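Reading time: 2 min

Teaching by demonstration is a way to give a robot a new task without writing a program for it. A person moves the arm by hand, or drives it from a distance with a controller, and the robot records each motion. In simulation the same method is used with objects such as a pumpkin between two gripper fingers.
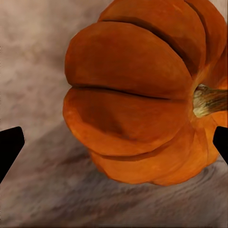 Users at Widau have objected that 18 demonstrations made by one operator teach mostly the habits of that operator. The Matos collection therefore mixes several operators in its 1397 recordings.

Contact Flaltance | © 2020 Flaltance | Back to top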